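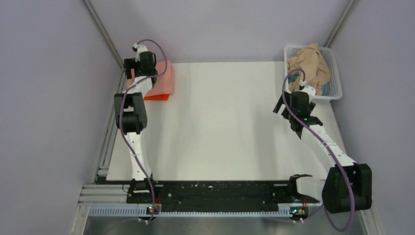
The walls went on last Saturday, so the cell is closed on three sides now and I can stop hanging a bedsheet behind the table every time I want a clean background.

I've been putting this off because the frame wasn't square. When I first bolted the extrusion together, one rear post leaned enough that a panel would touch at the top and leave a gap at the bottom that I could get a finger into. I took the back apart, shimmed the foot of that post, and put it together again. It took most of a morning. The panels are a pale gray with some lavender in it, which I didn't notice in the store and do notice now. Suryani Kusuma held them while I drilled. She also pointed out that I had been drilling from the wrong side, which explained the chipping on the first one. That one is the back wall. The chips are under the trim.

The reason for walls at all is light. My bench is in the Jugah shop, which we share between six of us, and the big door opens and closes all day. With the door open the cameras saw one table and with it closed they saw another. Cloth is bad enough to see without that. A fold is mostly a shadow, and if the shadow moves because Osvaldo is bringing in lumber, the fold has moved too as far as the software is concerned. Plain walls and a white top don't fix everything but the pictures from ten in the morning and four in the afternoon now look like the same place.

Mounting the arms

Both arms sit on one black rail along the front edge of the table. I went back and forth on this. My first version had one arm at each side, facing in, each on its own plate. It looked good and it was a pain. Any time I moved a plate I had to measure everything again, and the two plates never agreed with each other. With a single rail, the distance between the bases is whatever I set it to and it stays there. Reach is a little worse at the back corners. I can live with that, since the basket goes in one back corner and the arm on that side only needs to get over the rim.

I used 4 screws per base and went around them twice. The first time, I tightened each one all the way before starting the next, and the right base ended up cocked. Loosen them all, snug them in a cross pattern, then tighten. I know this from putting wheels on a car and did it wrong anyway.

The rail needs a wipe. It picks up white specks from everything and they show.

Cables

The cables have taken more of my time than the arms. Each gripper has a purple cable that comes off the top in a big loop and then follows the arm back to the base. The loop looks sloppy but I made it that size on purpose. I had them pulled tight along the links at first, with ties every couple of inches, and the first time the wrist turned all the way over it pulled the connector halfway out. Then I made the loop too big and it dragged across the cloth. The current length is the third try. It clears the table in every pose I've used so far.

Under the rail there's a strip of pale blue slotted cable duct, and the two controller boards are mounted to that, one below each arm. I had them on the floor panel before and was always crouching to see the lights. Rochelle Escobedo gave me the duct from a job she had finished. She had 8 feet of it left over and I used less than half, so if anybody in the shop wants blue duct, ask me.

What is still ugly is where everything leaves the duct and hangs down in front. I need a clamp or a hook at each end. Right now I catch the right-hand cable with my knee.

First tries with cloth

The plan for the summer is sorting and folding small laundry. I know plenty of people have done it with better arms. I want to do it with these, on my own bench, and learn what goes wrong.

So far I'm running it by hand with the Stisix controllers, one for each arm, no learning of any kind. Left arm works on a folded cloth at the back left. Right arm goes to the basket at the back right, where the unfolded stuff is. The basket is a regular white plastic one with a lattice side. I picked it because it was in the house. The lattice may be a mistake, because a fingertip can snag in it, and I might line it.

Notes from the first evening:

The pink cloth is easy. It has some weight to it and stays where you put it.

The tan one is hard. It bunches up, and from above I can't tell a corner from a crease.

Coming down with the gripper tilted works better than coming straight down. Straight down, the fingers push the cloth flat and close on nothing.

The left elbow gets noisy when the arm reaches far back. I put a drop of grease on it and it got quieter, then got noisy again the next day. I'm going to open it up.

I set myself 100 picks from the basket as a first goal, just picks, with no folding after. I want to do them all in the same light with the same cloths so the numbers mean something. Bernadette Doucet has offered to run half of them, and I'd like to see whether her hands do better than mine on the controllers. Mine cramp.

To do before that: hooks for the cables, a stop on the table so the basket goes back to the same spot, and the elbow. I'm also waiting on a replacement pair of finger pads from Pokon. The order says July.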